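Robot Maintenance, Session 7: Looking After the Two-Arm Cell
October 1, 2024

Hi everyone! These are my notes from the session, tidied up a little and with the bits I forgot to say out loud put back in. If you were over at the Stustach workshop and missed it, read this through before you come near the cell, and bring your lockout tag with you (Lenni Keskinen has spares in the gray drawer, and yes, you have to sign for one).

We're working with the two-arm machine we call Trullano. It has a torso, two arms, and a two-fingered gripper on each arm, and it works over a table. I love this machine, but it's fussy about being woken up in the wrong order, so let's start there.

Starting up

Controller first, arms second. Turn the key, wait for the steady light, and only then release the brakes. If you release the brakes while the light is still blinking, the left arm drops a little before it catches itself, and then you get to do the whole zeroing job again. I did this in January with a full class watching. I don't recommend it.

Once the brakes are off, let both arms run through the warm-up path for 20 minutes at low speed. Use the time! Walk round the cell and listen. A healthy joint has an even hum. Clicking at the wrist usually means a cable clip has let go, and a grinding sound anywhere means stop right now and come find me.

Zeroing the joints

Go from the shoulder outward, one arm at a time. Put the zeroing pin in, jog the joint slowly until the pin seats, save, pull the pin out, move on. Please say "pin out" aloud when you pull it. I know it feels silly, but we bent a pin at Firkach last year and the replacement took forever to turn up.

Write the saved offsets in the logbook by hand, even though the controller keeps them too. If one of them has moved by more than 8 counts from the last entry, don't just accept it. Check the mounting bolts on that joint first, then zero it again.

Gripper care

This is where most of our trouble comes from. Wipe the fingers with a lint-free cloth and the blue-cap cleaner, never the solvent. Open and close each gripper all the way a few times with nothing between the fingers, and watch whether both fingers move together. If one lags, the guide wants a tiny dab of grease (tiny! half of what you think).

The finger screws get checked every 148 running hours. Someone asked where that odd number comes from. It's from the Manninen service sheet, and I've never had a better explanation than that.

Before you try anything on the real arms, run the pose in the simulator. You get the view down from the torso, with both grippers out ahead of you, and it's much cheaper to hit the table in there than out here.
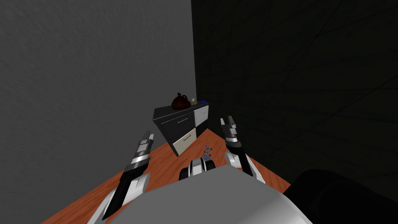
Do I need to zero both arms if I only worked on one?
Only the arm you worked on, as long as the other one stayed powered the whole time. If the controller was switched off at any point, do both.

When you're happy with the pose, run it at the lowest speed on the real machine with one hand on the stop button. Your partner reads the joint values off the pendant while you watch the arms. Swap over and do it again, so you both get a turn at each end.

Shutting down

Park the arms, brakes on, wait for the clunk, key off. Hang the pendant on its hook with the cable in loose loops, because tight ones crack right at the plug and I've soldered that plug more often than I'd like.

For next time: read the cable routing chapter and bring a small flashlight. We'll have the covers off the right shoulder, and the light back there is terrible.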